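Two Arms and a Cutting Board: Four Weeks With the Tadix Kitchen Bench

I should say up front that I wanted to love this thing. I've been reading about robots doing chores since I was a kid, and I hate chopping, wiping and putting away with my whole heart. So when the makers' space I belong to leased a Tadix two-arm bench for November and asked who wanted evening slots, I had my name down before my coffee was finished. I got 13 sessions out of it, most of them with Hubert Mazurek, who has way more patience than I do and a much better feel for the teaching software.

The question I went in with was simple. Could I hand over the boring part of making dinner?
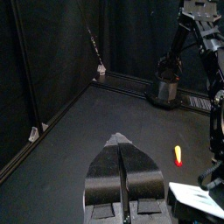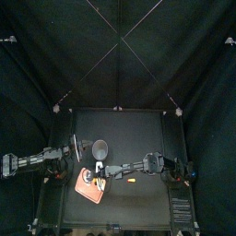
The Tadix bench: one of the grippers up close, then both arms with the cutting board between them.

Setup first. You get the pair of arms, the dark table with its rails, and the Mockus software, which runs on a laptop and comes with a few canned routines (pick up, place, tidy, sort). We had it going in one evening, and most of that was me reading the wrong page of the manual. The curtains go all the way around the back and sides, and once you're in there it feels a bit like a puppet theater. I loved that part!

Now the chores. We started with clearing small stuff off the table and into a bin, the end-of-the-night pickup everybody puts off. Out of 100 tries with single objects spread well apart, it got 80. I was thrilled with that for a whole evening, and then I thought about it in terms of my own kitchen. If I dropped one thing in five on the way to the drawer, my family would ask me to sit down. And when it misses it doesn't always know it missed. I watched the left arm carry absolutely nothing over to the bin with great care, let go of it, and go back for the next one.

Pile things up and it gets worse fast. Anything lying on top of something else, or leaning over the edge of the cutting board, took several tries, and a couple of times Hubert just reached for the stop button. Long skinny things are its favorite, by the way, as long as they're lying by themselves. Anything thin and flat on the table is misery. The fingers come down, close, slide over the top, come down again. I've seen a toddler go after a coin the same way.

Two arms really are better than one, I'll give it that. One can hold something still while the other works on it, and when that clicks it's lovely to watch. We taught it to steady a bin with one gripper and drop things in with the other, and I made everyone in the building come look. Passing an object from arm to arm was hit or miss, and it's slow - I timed one pickup-and-pass routine at more than 4 minutes, for a job I could do while on the phone.

Teaching is the part that surprised me most. You move through the job yourself, over and over, and the software learns from what you did. It's kind of fun for the first hour. By the third you realize you have tidied the same table dozens of times so that a machine might learn to tidy it for you. Hubert says that's how it goes with any new hire. Maybe so, but a new hire can also get the phone.

Small gripes: the fingers show every bit of dust, the fan on the power supply whines, and Mockus forgets your saved positions if you close the lid of the laptop without exiting first. Support did answer me the next morning and was very nice about it. There's a fix coming, they say.

I also tried the one-arm Andero at a friend's shop last spring, doing part sorting, and that was a steadier performer. But it had the same parts in the same tray all day long, and my counter has never looked the same two days in a row. The Tronoveck is supposed to be better with soft things like towels. I haven't had my hands on one, so I can't say.

Who should get this? If you run a small shop with one dull, repeatable job and somebody on staff who likes to fiddle, I think it could earn its spot, especially if a few misses an hour don't hurt anything. For a school or a club it's a blast. For a home kitchen, no, not yet, and I wouldn't leave it running while I was in another room.

Three stars out of five. I've asked for it again in the spring, when the new finger pads are supposed to be out, and I'll update this if they help with the flat stuff.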